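Ticket 424: left gripper won't turn the door knob in sim
Opened by: Sarla Sandhu
Status: waiting on reporter

Hi all, sorry for the essay! Our club's entry for the Porness door challenge has been behaving oddly ever since we changed the hand settings in October. The left arm gets to the orange-red knob nicely, then the fingers close and the wrist spins without taking the knob with it. I've tried it at 616 and 1,300 steps per second with the same result, and the practice round is nearly on us.

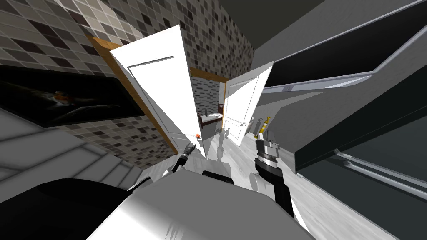
Render: Sarla Sandhu / Kanico student robotics club

Reply from Silvan Zwahlen:
Thanks Sarla, lovely clear report. Could you check the friction value on the fingertips for me? My guess is it went back to the default when you swapped the hand file, as mine did last term. Try 8, colour the contact points so we can see them, and pop the log on here when you've had a go.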